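Chapter 11
Care and Cleaning of Shared Equipment

Learning goals

After studying this chapter, you should be able to:
explain the difference between cleaning, sanitizing, and disinfecting;
choose a cleaning method that suits the material of an item;
describe how soil and moisture damage soft goods in storage;
set up a simple care record for a shared collection.

Key terms: contact time, soft goods, residue, care label, quarantine shelf, service interval

11.1 Introduction

Most of the objects described in the earlier chapters of this book belong to one person or one household. Many objects, however, are used by a large number of people who never meet. Library headphones, museum audio guides, rental shoes, school art aprons, and the tools of a neighborhood lending room all pass from hand to hand. Each loan adds a little skin oil, dust, and moisture, and the next borrower expects an item that is clean, complete, and ready to use.

The lending room at Nevau is used as a running case in this chapter. It opened in February with 173 items on its shelves and now holds 2,000. In its first year, staff cleaned each item by whatever method seemed right at the time. Strong household sprays were used on rubber, and the rubber cracked. Padded items were put away damp and developed an odor that could not be removed. The written procedure that followed, known as the Grecu schedule, forms the basis of Section 11.4.

11.2 Three levels of clean

The words used for cleaning are often treated as if they meant the same thing. In this book they are kept apart.

Cleaning is the removal of visible soil, grease, and dust. It is done with water, a mild detergent, and some form of rubbing. Sanitizing lowers the number of germs on a surface to a level considered safe for ordinary use. Disinfecting uses a stronger product, applied for a stated period, to destroy most germs on a hard surface. That period is called the contact time, and it is printed on the product label. A surface that is wiped dry too early has not been disinfected, however strong the product may be.

Cleaning always comes first. Soil forms a layer that shields the surface beneath it, and a disinfectant applied over grease acts mainly on the grease.

11.3 Hard goods and soft goods

Hard goods have a closed surface. Glass, glazed ceramic, metal, and most plastics belong to this group. Soft goods include fabric, foam, leather, felt, and knitted materials. They have an open structure that holds both soil and liquid, and they dry slowly from the inside out.

Many items combine the two. A bicycle helmet has a hard shell and a foam liner — the shell may be wiped, while the liner should be removed and washed whenever its design allows. The care label, if one is present, takes priority over any general rule given here. 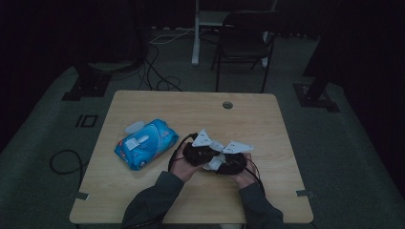 Wiping is the usual method for items that cannot be placed in water, and it calls for more attention than washing. Dark materials hide soil well, so the person doing the work should look at the wipe as often as at the item. Cables need particular care. When a soft, dark bundle with black cables leading out of it is handled together with crumpled white tissues or wipes, as shown, the cables should be left in loose curves and never pulled tight. Any powered item must be disconnected before moisture is applied. Packaged wet wipes, such as those in the blue wrapping at the left, should be kept closed between uses, and their label should be checked for the materials on which they may be used. Residue from a product that is too strong can stiffen fabric and leave a film on leather.

11.4 The care record

A care record states what was done to an item, on what date, and with which product. The Grecu schedule uses a card with 12 lines, one for each month, and sets a service interval for every class of goods. Items awaiting treatment are placed on a quarantine shelf, apart from those ready for loan. The Ladier textile collection follows a similar plan but adds a column for drying time — a useful change where many padded items are held.

Before reading further, study the blank card in Appendix C and note which entries would be needed for an item made of both metal and foam.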